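Second month with the Harkby kit

The Harkby arm has been on my bench since January, so I have enough hours on it for a proper write-up. I bought the standard kit from Venow, which is the arm, the two-finger gripper, a controller and a license for the teaching software. Shipping to Furkosville took longer than the website promised and the controller came in a separate box with no packing list.

Setup took one evening. The base clamps are fine on a thick top and poor on a thin one. Calibration is a 40-step routine that cannot be paused, and if you bump the base at step 38 you start over. Firmware 816 is supposed to fix this. I am still on the older build, as 816 drops support for the foot pedal.

Most of my testing has been on picking from bowls. Flat parts in a tray are easy for any arm at this price and tell you very little. Round fruit in a shallow bowl is harder. The pieces touch each other, they roll, and one finger has to go down into a gap without pushing the neighbors around.

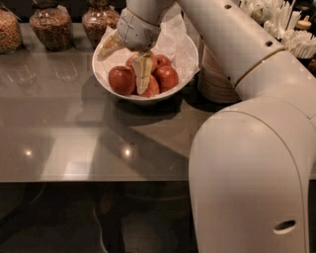 I ran 200 picks at the default speed and then repeated them at 30 percent. The slow set was clearly better. Nearly all the misses at full speed came from the approach: the wrist overshoots a little on the way down and corrects late. Lowering the acceleration limit helps more than lowering the speed, though the manual only mentions the speed slider.

Grip force is set in the software in whole steps. Step 3 holds an apple, step 4 is more than I would use on a pear. I would like something in between – Kyriaki Antoniadis at Stamatopoulos tells me half steps can be set from the command line, but I have not tried it.

Replacement fingers are sold only in pairs. The teaching software logs you out after up to 30 minutes idle and does not save the open path, so save by hand.

Next I want to try the pedal with the left-hand mount, if the bracket ever ships.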